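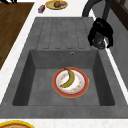 New on offer: the Numholm kitchen pack from Ostix

In April our group got early access to Numholm, the simulated kitchen pack that Ostix now sells to robotics teams. It is a set of virtual kitchens in which you can train and test a robot before you put it near a real sink. I was asked to write some lines on it for the newsletter, as I have spent the most hours with it.

The pack has 13 kitchens, and each one comes with a set of small jobs: move a food item from a plate, bring a plate out of the sink, put a thing back on the counter. You choose a kitchen, a job and a starting layout, and the program does the rest. With one license you can run 3,000 episodes in a month, and for a team of our size this is enough. Bigger teams can ask Ostix for a price.

I began with the sink jobs, as they were the ones that gave us trouble in the past. Plates with a colored rim are placed in the basin with a piece of food on top, and the robot must take the food and leave the plate where it is. The depth of the basin makes this harder than the same job on a flat counter. The arm has to come down from above, and it must keep away from the walls and from the faucet.
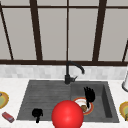

Our first policy was trained only on counter jobs, and in the sink it was weak. It reached well toward the plate, but it stopped too high and closed on air. After we added sink episodes to the training, the result became much better in 4 of the kitchens. In the others we still have work to do, mostly with round food that rolls.

What I like most is how easily the layout can be changed. You can move the plates, add a brush to the sink or take it away, and start again from the same point. Milagros Sarmiento, who works with me on the grasping side, made a whole series of layouts in one afternoon, and she had never opened the program before.

Some points I like less. The manual is short, and the chapter on contact settings was difficult for me to follow. Loading a kitchen for the first time takes long on an older computer. I also wish that the view from the side could be saved together with the layout. At present you must set it again each time. I wrote to Ostix on this matter and got a kind answer from Bernadette Carré, who told me that saved views are planned for the next version.

The trial is open to all readers of this newsletter and includes one kitchen with all its jobs. To ask for it, write to the Numholm desk at Ostix and give the name of your group. If you already use the pack and have made good sink layouts, please send them to me, and I will share them in the next issue.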